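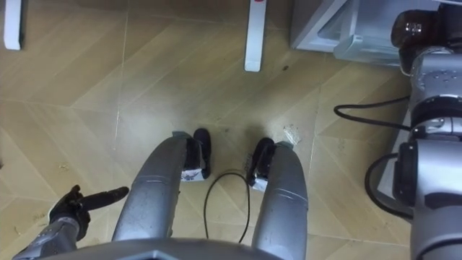

Filed under: Workshop rules

I have been asked to put our floor rules in writing. Anisa Jugah wants a copy for the new people at Botance, and Izzati Siregar has been after me for one ever since she moved over to the Plavness side. I kept putting it off. It is one page at work, and this is the longer version with my opinions left in.

The rules cover a standing humanoid in an ordinary room with ordinary furniture. We don't have a cage or a marked cell. If you do, yours will be stricter, and you should follow those.

Feet first. Before anybody enables the legs, one person looks straight down at both feet and says out loud what is near them. Cable on the floor between the feet gets called, even if it is thin and even if it has been lying there all morning. A loop is worse than a straight run, because a foot can go into it. The person who called it moves it, with the legs disabled, and then looks again. I have skipped the second look and regretted it.

Next, the arms. Cables that come out of an arm need slack or the joint will pull on them, but slack hangs in loops and loops catch on things. Our rule is that a loop may stick out no more than 80 mm from the arm at the elbow. Lower down I let it go a bit further. Izzati thinks 80 is too generous and she may be right. Whatever number you pick, write it on the wall.

Hands don't rest on the floor. They can be near it. If a hand is low, the fingers should be curled before you start moving the legs. A finger left pointing out is the first thing to hit a shin, and it is the part we replace most often. A replacement from Amitz takes about 10 working days.

Furniture. Chair and table legs count as obstacles, and so does any cabinet or box standing on the floor. The old sheet said "clear the area," and people read that as picking up tools. It now says that anything with legs is either moved out of reach or named in the start call. Naming it is fine. There are jobs where the table has to be there.

Floor. Sweep it. Small white scraps, bits of tie, screws, whatever is down there. A polished floor shows scuffs and smudges quickly and I don't mind those, but a loose scrap near a foot gets picked up before power goes on. Do not nudge it away with your shoe.

Labels stay on. If a sticker starts to peel, tell me and I'll print another one. The Cervantes unit went a whole November with no left and right marks on its spare parts and we fitted one backward.

Stop button. One person holds it and does nothing else. They don't take notes or check a phone. Anisa's group swaps the holder every hour and I have copied that.

Log sheet. Initials, time, what was called, what was moved. We are on sheet 379 now. Most of them say "cable, moved" and that's all they need to say.

I still owe everyone a section on batteries. It's half written and I want to check the storage part with Izzati before I post it.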